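Ticket: Produce cell keeps skipping long items
Site: Vetmont, packing room 2
Opened: July 2019
Status: Open, watching
Category: Picking / bench cell

First entry

Okay, starting a proper log for this one because I've explained it in the hallway too many times and I keep telling it in a different order.

Short version: the Lubis cell does mixed produce boxes at the bench. It handles round things fine. Peppers, dragon fruit, oranges, no complaints. Give it something long and it either hangs over the item and thinks, or it gives up and throws a "no grasp" on the screen and somebody has to walk over and clear it. The clearing is what's killing us. We used to have a packer standing at that bench all shift. Now we have a packer who is supposed to be doing labels at the other end of the room and instead spends the shift walking back and forth. I counted my own steps for a while and then got depressed and stopped.

What I tried before opening this:
Restarted the cell. Nothing.
Restarted the Stinen software by itself, then the cell. Nothing.
Wiped down the table. Everybody suggests it, so now it's done.
Swapped to the other set of finger pads. Maybe a little better on cucumbers? Hard to say.

Error text on the screen is "NO GRASP CANDIDATE - OPERATOR ASSIST". Same every time.

Second entry

Called Husano support. Nice person, long hold. They had me pull the settings page and read it out loud, all of it, and the thing that jumped out was the item width limit. It was set for the old product list from back when this cell only did apples and citrus. Nobody on our side knew that page existed (I sure didn't, and I'm the one with the login).

They bumped the limit and asked me to run the long stuff by itself, one piece at a time, and then again with a basket and some leafy things close by, the way a real order looks when it's half done. Fair enough. The first time around we'd only ever tested on a clean bench, and no order I've ever packed looked like that.
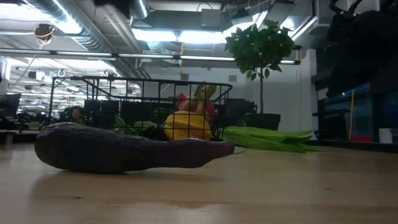
I ran the single pieces first, over 3000 cycles on the counter by the time I was done if you include the old ones it was already carrying, so don't read much into that number. Zucchini, fine. Cucumber, fine. Eggplant went two ways. If it picks near the middle it's great. If it goes for the fat end it tips, the skinny end swings down, and the cell calls it a failed lift and puts it back. So at least it's a different failure now! The screen says "LIFT UNSTABLE" and it retries without calling anybody, and I'll take that over the walking.

Corn husks are still a mess. It sees the leaves and wants to grab a leaf. I've asked Husano whether there's a way to tell it to leave leafy edges alone and they said they'd write it up on their end.

Third entry

A people update, because the supervisor asked me to put it in here and I think it belongs here anyway.

Before the cell, the bench was 2 packers a shift. After the cell it was supposed to be zero, with one person nearby "as needed." In practice "as needed" has been all the time, and the person nearby doesn't get counted as being on the bench, so on paper we look great and in real life whoever has labels goes home with sore feet and a backlog. I'd like that fixed separately from the grasp problem. Even if the errors go away tomorrow, the labels person should have the bench written into their job, with time for it.

Also - and this is just me - I liked packing. I could feel a soft spot on an eggplant before I saw it. The cell can't. We've had returns for bruised stuff go up since it started, which I mentioned on the phone, and they said quality checks are a different package. So right now the soft spots get caught at labels, if they get caught. I've started giving each box a quick squeeze check when I can. That's 6 extra minutes on a big order and I'm writing it down so it doesn't look like I'm slow.

Fourth entry

New width limit has been on for a full week of orders. Assist calls are way down on zucchini and cucumber. Eggplant still retries, but it usually gets there on the second go. Husks still need a person, so for now I'm pulling the corn orders and doing them by hand at the side table. Labels person is much happier. So am I.

Still open:
Pick point on eggplant, wants to be closer to the middle. With Husano.
Leafy edges. With Husano, they're saying October.
Bench time added to the labels job. With the supervisor.
Someone besides me needs the settings login before I go on vacation.

Leaving this open until the leaf thing has an answer. If the cell throws anything other than the two messages I copied in here, please write the exact words in the ticket before you clear the screen.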